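Home | Homes | Work | Food | Travel | Subscribe

We use cookies to improve your visit. Accept all | Manage settings

Brick walls, bare beams and a place to sit

Shabnam Khattak on fitting out an open office in an old building

17 October 2023

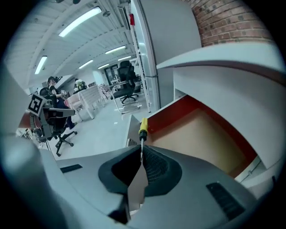 Starting with the ceiling

Breron took the lease in June and left the beams exposed. A quote to box them in came to almost 2,000 pounds, and the money went on desks. Strip lights do most of the work after four o'clock. The red brick stayed as it was, unpainted.

White desks suit a room like this – they bounce the light back and show up every coffee ring. Wipe them weekly with a damp cloth and a drop of washing-up liquid.

A mesh chair on castors is the sensible buy. It is cooler in summer than a padded one and easy to push out of the way. Check the height lever and the tilt before paying.

Small tools need a home too. At Breron they go back in a drawer on Friday, bright handles facing forward, and the desks are cleared for the cleaners.

Related
Bevura: a studio above the bakery
Imai and the long table
71 ideas for small workrooms
Cinuvau reopens its reading room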